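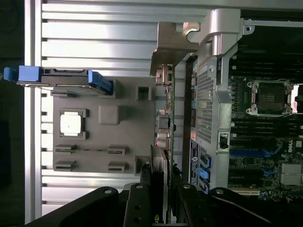
Photo: Yakubu Onyeka / Nestthorpe open day

I have been to a lot of robot demonstrations, and most of them have the same shape. Music, a curtain or something like a curtain, an arm that waves. You clap, you get a tote bag, you drive home and can't remember what the thing was for. So when a friend told me to come out to Nestthorpe on Friday for the open day I said yes mostly for the drive. The leaves are good in October.

I stayed until they turned the lights off in the hall!

The demonstration I can't stop talking about (ask my family) was a gripper working over an open desktop computer. A Dell, with the side off and the insides showing, the kind of machine that sat under a desk in every office I ever worked in. Next to it was a grey plastic tray with little shaped places for parts. The task was to take a processor from the tray and set it into the socket on the motherboard. Then take it out again. Then memory. Then back to the processor. They call the project Grerkitz, and I never did find out why.

If you have ever built a PC you already know why I pulled up a chair. Putting in a processor is the moment in the build when everybody stops talking. You line up the corner, you lower the chip, you let go, and then you bring the lever down with a good deal more force than feels right, and you listen for a crunch. I have done it maybe a dozen times in my life and I have held my breath for every one of them. Watching a machine do it brought all of that back, and I noticed the man beside me had his hand over his mouth.

Zasen, the small company that ran the station, let the arm fail in front of us. I want to give them real credit for that. On the first try I saw, it came down over the socket, stopped, backed off and just hung there. A kid in the front row said "it's thinking," and one of the engineers said no, it's stuck, and told us why: the chip had shifted a little in the fingers on the way over and the arm could feel that the fit was wrong. She reset it by hand and off it went again. The next one seated. You never heard such a noise from a crowd over a part the size of a cracker.

I think every open day should be run like this. A finished, polished routine teaches you almost nothing. An arm can repeat the same path all day if the parts are always in the same spot, and factories have had that for decades. The hard thing is what happens when the world is off by a hair, and you can only see that being handled if somebody is willing to let you see it handled badly. The Zasen people had a whiteboard with the week's tally on it, 177 tries, and the misses were written up there in the same size marker as the hits. I liked them for that before I had spoken to a single one of them.

The other thing I liked was the choice of job. There was a big glossy booth from Robichaud across the hall with an arm pouring drinks, and it had the longer line, and fine, people were thirsty. But an old desktop is a wonderful thing to practice on. It's crowded in there. There are cards and connectors and metal edges everywhere, latches that only move one way, and things standing up at different heights that you have to reach past to get to the thing you want. I skinned a knuckle on a case just like it in my first job. And there is an awful lot of this stuff in the world that ought to be taken apart with some care, parts pulled and tested and used again, and mostly it isn't, since the work is slow and fussy and the parts are worth 5 dollars.

I asked the engineer about that and she was careful with me. She would not say when. She said a person with a bit of training could still clear 50 machines while their arm was arguing with one, and that cables were a misery they hadn't even started on. I have heard so many people in this field promise me next year that I could have hugged her.

My neighbor, who fixes computers out of his garage, thinks I'm being soft about all this. His view is that it's his work the arm is learning. I don't have a clever reply to him. I do think he should go and look, and I think the people building these things should want him there, in the front row, telling them what they're doing wrong with the lever. He would have opinions about that lever.

There were something like 400 of us through the door by closing, or so the woman at the sign-in desk said, and plenty of them were kids who had never seen the inside of a computer before. One girl asked which part was the internet. Her dad tried to answer and got into terrible trouble with it — I had to walk away.

They're planning to do it again in the spring. I've asked if I can bring my own old tower for the arm to try, and they said they'd think about it.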